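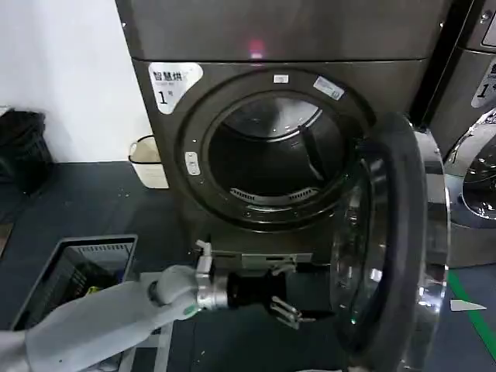 Project 2: Working at the Dryer Door
Course handout, Mobile Manipulation Lab

Read this before your first session on the arm. It covers the task, the order of work, how to log a run, and what to hand in. The simulator setup is in the Project 1 handout and is not repeated.

1. The task

The arm works at a front-loading dryer. A full run has four stages:

Approach. The arm moves from its home pose to a pose in front of the machine, with the gripper clear of the door.
Door. The gripper takes hold of the door at its outer edge and moves it to the required position.
Transfer. Laundry goes from the basket into the drum, or from the drum into the basket. The run card tells you which.
Retreat. The arm backs out along the path it came in on and returns home.

Each team works on one stage for the first half of the project and on the full run for the second half. Most teams ask for the transfer stage. Think about it before you ask -- the door stage is harder to get right, and the reports on it have usually been better.

2. Terms used in this handout

Gitik is the control package on the lab computers. Escobar is the logging tool. The two are separate programs and start separately. If you start Gitik alone the arm will move and nothing will be saved.

A run is one attempt from home pose to home pose. A touch is any contact with the machine that was not planned. An assist is any moment when a person moves the arm, the door or the laundry by hand. Touches and assists are both logged, and a run with an assist does not count as complete.

3. What makes the door difficult

The door turns on a hinge, so a gripper that holds its edge has to travel on an arc. If the planned arc is a little too wide or too tight, the fingers slip off or the arm pulls against the hinge. Pulling against the hinge is the worse of the two. Set the force limit first and then tune the path.

Glass and polished metal cause trouble for the cameras. A depth reading on a shiny rim can jump by several centimeters between one reading and the next, and clear glass may give you the depth of whatever is behind it. Do not plan a grasp from a single depth reading. Take several, throw out the ones that disagree, and check the result against the color image.

The wrist camera helps in the last part of the approach, but curved clear surfaces pick up the ceiling lights. Teams in earlier terms have had their detector lock onto a lamp.

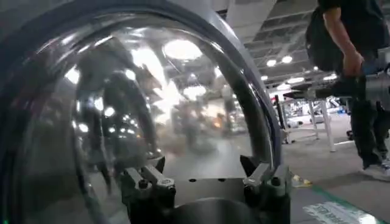 Figure 2. Wrist view: clear dome with ceiling lights reflected in its surface.

When you test a detector, use wrist images with reflections in them as well as clean ones. The Orkau image set on the course drive has both kinds, sorted into folders. Use 200 images for tuning and keep 100 aside for testing. Do not look at the test folder until your settings are fixed.

4. Order of work in a session

Check the log from the team before you. If they left a fault note, read it before turning anything on.

Fit the sleeve on the arm and make sure it does not bunch up at the wrist joint. A fold of cloth caught in the joint will stop the arm and may tear the sleeve.

Start Escobar, then Gitik. Confirm that both clocks show the same time.

Run the approach stage once at low speed with nothing in the gripper. One person watches the arm and keeps a hand on the stop button. The other watches the screen. Do not trade places in the middle of a run.

Stand outside the floor tape while the arm is powered. If you need to move the basket, pause the arm first, move the basket, step back, and call out before you resume.

Dryer power stays off for all stages. We are working on handling only.

5. Logging

Give every run a number, including the failed ones. Write down the stage reached, touches, assists, and one line on what went wrong. "Grasp failed" is not enough. "Left finger missed the rim, low by a finger width" is what we want.

Save the head camera and wrist camera recordings under the same run number. If one of them is missing, mark the run as partial and keep it.

6. What to hand in

A report of 2 pages, not counting figures. Cover your stage, your method, your results with every run included, and one failure that you looked into closely. For that failure, include the head view and the wrist view from the same moment -- a report with only one of them will be sent back.

Reports go in the Gesevis folder by the end of March. Code goes in your team's repository with a short note on how to start it. Test that note on a lab computer you have not used before.

7. Grading

Method and reasoning count for half the grade, the log for a quarter, and the full run for the remaining quarter. A team whose full run never completes can still do well if its log is careful and the report explains the failures.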